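Home About Interviews Recipes Contact

A bowl of soup with Yaryna Vasylenko

11 March 2020

I'd been wanting to talk to Yaryna Vasylenko ever since a friend brought a jar of her beetroot starter to my house and I drank most of it standing up at the fridge (sorry, everyone else). She runs the Trolska supper club from her own flat, and she has spent years collecting the sour soups her family cooked, the ones made with fermented beetroot, fermented rye, pickle brine, whatever was in the crock. Her notebook has 1226 entries in it. Some are proper recipes and some just say things like "Aunt's, with pears, too thin".

She fed me before she would answer anything, so I started with the soup in front of me. It was a clear, dark red borshch, sharp enough to make my ears tingle, with little mushroom dumplings at the bottom.

"Everyone thinks the beetroot is the flavour," she said. "It's half of it. The rest is the sourness, and you can't get that from a splash of vinegar at the end. Well, you can, I do it on a Tuesday when I'm tired! But it sits on top. The fermented juice goes all the way through."

The juice is called kvas, and it's so easy that I've got a jar going as I type. Beetroot in chunks, salted water, a weight on top to keep everything under, a cloth over the jar. Yaryna leaves hers five days in summer and longer in winter. She smells it every morning. When I asked what it should smell like she thought for ages and then said, "Like a cellar you'd want to go into."

She learned it from her grandmother, whose family name was Dmytriv, and that name is written on the cover of the notebook. Her grandmother cooked for weddings and would make soup for 100 guests out of two pots and a zinc bath. None of it was measured. "I used to follow her with a pencil. She'd throw salt in and I'd grab her wrist and make her put it in my hand first, so I could weigh it. She hated that. She said I was slowing down the wedding."

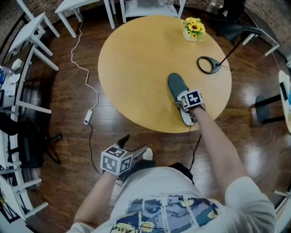

We got on to rye next, and I could have listened to this bit all night. Rye starter soup is the one she gets most letters about, from people who remember it and can't find it anywhere. You stir rye flour into warm water with a crust of old bread and garlic, and wait until it's cloudy and sour. Then it goes into a stock with potatoes and, if you eat meat, a smoked rib.

"The first time I made it for the club I was so nervous," she said. "It's grey! There's no way round it, it's a grey soup. And a man at the end of the table had three bowls and went quiet, and then he asked if he could ring his mother from my hallway."

Did he?

"Of course he did. She wanted to know if I'd put marjoram in. I had, so that was all right."

I asked about the mistakes, too. There was a batch of cucumber brine she forgot behind the boiler, which took the lid off its own jar. There was a whole spring of trying to use beetroot from a box, which she doesn't recommend. And she's firm about simmering: once the kvas goes in, the pot mustn't boil, or the colour turns brown. She gives the stock 90 minutes, takes it off the heat, and only then pours in the red.

The next few suppers are all green borshch, made with sorrel, which comes up in her allotment in April. It's her favourite of the lot. "You eat it with a boiled egg and far too much sour cream," she said, already ladling me a second helping of the red. "Come back for it. Bring your own jar and I'll fill that as well."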